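Home | Trials | Grippers | Controllers | FAQ | Contact

Gripper Trials at the Sturnelville Kitchen Bench: Frequently Asked Questions

Last updated: March

What is being compared?
Two parallel grippers, the Alteo and the Cassim, on the same arm with the same controller. The arm, mount position and joint limits stay fixed for the whole trial.

Which tasks are used?
Three: lift a kettle by its handle, pull a towel flat, and turn a stove knob through a quarter turn. Burners stay off and the gas supply is closed at the valve.

How many attempts does each gripper get?
Each gripper gets 77 attempts per task. An attempt ends at success, at a controller fault, or when the operator stops it.

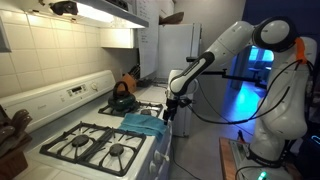

Attempts are run in blocks of seven. The arm returns to its home pose after each block, and the operator checks cable slack at the wrist before restarting. A cable that pulls tight during a forearm move voids the block.

Why does towel handling score lower than kettle handling?
Cloth gives little contact force at the fingertips, so the closing threshold is hard to set. The Alteo tends to close on air and report a grasp. The Cassim reports fewer false grasps but closes nearly 5 mm higher than commanded.

Can the results be applied to a different arm?
Only in part. Grasp detection depends mostly on the gripper. Approach accuracy depends on the arm and its mount, and should be measured again.

Do I need to recalibrate after a gripper swap?
Yes. Enter the new tool length and mass, then repeat the touch-off at the reference plate. Old offsets must be cleared first.

Where are the logs?
Logs are on the Plonevville server, sorted by gripper and task. Each file lists commanded width, measured width and motor current.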